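## 4. Belt and bench set-up (small parts bench)

Rev. October 7, 2021 – Hendrik Hendricks. Replaces the September sheet, bin that one please. 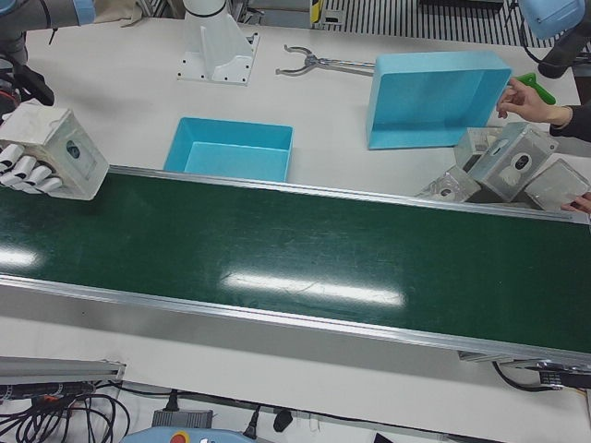

Read the whole section once before touching anything. Takes two people if the belt is coming out of its crate, one person after that. Tools: hex keys, tape measure, spirit level, clean rags. Masking tape if you want it for the marks in 4.3.

### 4.1 Placing the belt

1. Clear the bench top first. All of it, not just the strip where the belt goes.
2. Wipe down. Let it dry.
3. Lift the belt by the aluminium side rails. Never by the belt surface, never by the motor end.
4. Set it down at an angle across the bench, corner to corner more or less. Gives you space behind for bins and a clear front edge to lean on.
5. Level it end to end, then side to side. Feet wind in and out by hand, lock nut after.
6. Run the power lead off the back of the bench. Not under the belt.

**Caution:** fingers out from between belt and rail before anyone plugs in. Isolator OFF until 4.2 step 3.

**Note:** the Pekell feet and the Tullen feet look the same and are not the same thread. If it binds after one turn, stop, you've got the wrong bag.

### 4.2 Tracking and tension

1. Isolator off. Push the belt surface down mid-span with two fingers. Should give a bit and come back. If it sags, tension is low.
2. Adjust both tension screws by the same amount, quarter turn at a time. Same amount!! Count them.
3. Isolator on. Run slow, setting 2, empty.
4. Watch the edge of the belt against the rail for 40 seconds. Should stay put.
5. If it wanders, tighten the side it's wandering toward, quarter turn, wait, look again. It is slow to respond so dont chase it.
6. Still wandering after six goes – slacken off completely and start from step 1.

**Note:** scuffs and streaks on the green surface are fine. Frayed edge or a lifting join is not, ring Anisa Entili for a new belt before you use it.

### 4.3 Bins and boxes

Everything lives behind the belt, far side. Near side stays clear for hands and elbows.

1. Shallow blue bin goes directly behind the belt. Flat, long side along the rail.
2. Large blue bin further right. Can stand flat or be tipped so the open side faces you – tipped is easier for small stuff, flat for anything that rolls.
3. If tipped, check it won't slide. Give it a nudge. Non-slip mat from the Pálfi drawer if it moves.
4. Grey see-through boxes at the right, close to the far rail. They can overlap a bit, doesn't matter, as long as none is sitting on the rail itself.
5. Tape marks at bin corners once you're happy. Next person will thank you.

**Caution:** nothing hangs over the rail. No handles, no lids, no cables, no sleeves. Roll long sleeves or button the cuff if the belt is running.

### 4.4 Feeding

1. Start with the belt clear and at setting 2.
2. One part at a time, laid flat, middle of the belt. Leave a hand's width between.
3. Don't drop parts from height, they bounce and end up under the frame.
4. Go up one setting only when the spacing is holding. Max for this bench is 43 parts a batch, then stop and empty the bin.
5. Jam: isolator OFF, then clear it, then check under the belt as well. Small parts love it under there.

### 4.5 End of shift

- Belt off, isolator off, lead coiled.
- Dry rag along the whole length. Damp rag only if it's marked, no solvents, no spray on polish (it goes glossy and then everything skates).
- Rails next. Dust collects in the channel, use the soft brush.
- Bins emptied and put back on there marks.
- Boxes checked for cracks. Cracked ones in the red tub, Rima Chidiac reorders.
- Sign the sheet.

### 4.6 Quick faults

| What you get | Try |
|---|---|
| Belt won't start | Isolator, then lead, then fuse |
| Squeal at one end | Tension too high, back off a quarter turn both sides |
| Parts drifting to one side | Level again, 4.1 step 5 |
| Lights glaring off belt | Move the bench lamp, leave the belt where it is |

Spare feet, fuses and the brush: Cirnoteck kit, shelf 69. Questions to Hendrik or Ruba Tarawneh, mornings best.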